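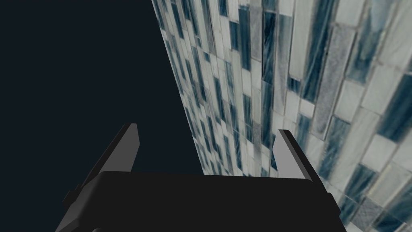 3. Tile patterns and the sense of distance in hallways

We have long been fond of the small questions people ask about the places they walk through each day, and one of the oldest is why some halls feel longer than they are. A mosaic pattern spread over a large surface, as in Figure 1, gives the eye a great many edges to follow, and Tedesco believed that this busyness stretches a space in the mind. We asked 167 residents of Camdale to judge the length of five halls, and we thank them warmly for their patience.

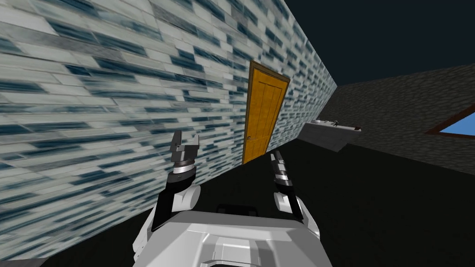 Figure 1. Surface patterns of the kind discussed in this section.

Long, narrow tiles laid in staggered rows drew the longest guesses, and a door partway along the wall seemed to help people settle on a number. Costa found much the same in his Dalletti study, though his halls were a good deal brighter than ours.
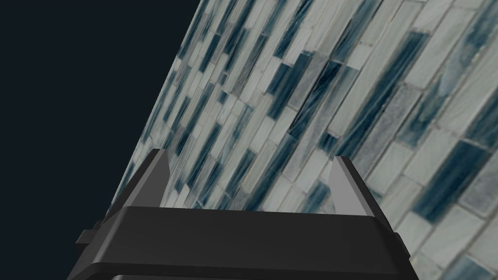 Does tile size matter more than color? In our halls size mattered more, and color made only a slight difference, mostly in the evening.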